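April
By Mylene Umali

Sorting things into bins, one thousand tries at a time

I promised Charito I'd write up what the two-armed group has been doing since Christmas, and I've put it off twice, so here goes. If you've walked past our end of the corridor and wondered why three grown adults were cheering at a cylinder on a screen, you're about to find out.

The project is called Gorkodell (Nestor picked the name and won't say where he got it). The job we set ourselves sounds daft when you say it out loud. The robot picks up a coloured cylinder and puts it in the bin of the same colour. One red bin, one light blue bin, two arms, two hands with proper fingers. A toddler could do it. Our first version got it right 4 times in 1000 and I'm fairly sure those were luck.

What makes it hard is that one arm often can't do the whole job. The bins sit over on the left of the mat, so if the cylinder starts out on the right, the right hand has to pick it up and pass it across to the left. Passing is horrible! Two hands, lots of fingers, and both of them have to agree on when to squeeze and when to let go. If the left hand closes too soon it knocks the thing flying, and if the right one hangs on too long you get a sort of tug of war which neither side wins.

We do all our training in simulation, and the bit I want to tell you about is how we get examples for the robot to copy. The old way was for Citlali to put on the headset and gloves and do the whole task herself, over and over, until her shoulders gave up. She managed 30 good runs and then very reasonably asked for a cup of tea and a different job.

So Aitana had the idea of chopping each of those runs into short pieces - reach, grip, pass, take, drop - and letting the computer stitch them back together with the cylinder starting in a new spot each time. Each stitched run gets played through in the simulator from start to finish. If the cylinder ends up in the right bin we keep it, and if it ends up on the floor we bin it (sorry). After leaving that going for a few nights we had 1240 runs worth keeping, all grown from Citlali's original 30.

Then we trained the same network twice, once on her runs alone and once on the big pile. The first one could reach and grip quite nicely but went to pieces at the pass. The second one passes far more often than it fumbles, and it copes with starting spots that Citlali never showed it. I'd been expecting a small bump, so I made Nestor run the whole test again with fresh starting positions before I'd believe him. Same story the second time.

It still has its bad habits. The left thumb is the main culprit, as it likes to come in low and catch the base of the cylinder. Aitana thinks we're cutting the pieces in the wrong place, a touch too late, and she's redoing the "take" section this month. I think the fingers want more grip in the simulator. We have a small bet on it, payable in biscuits.

After that we'd like to try shapes with corners, and Nestor is keen to move the bins about as well. If you'd like to see it running, come and find me after 2 pm, when the big machine is usually free. 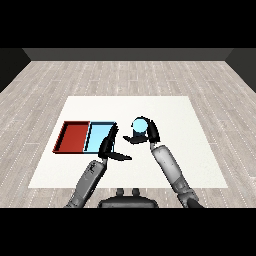 Gorkodell in the simulator, with the light blue cylinder in the right hand and the bins over on the left.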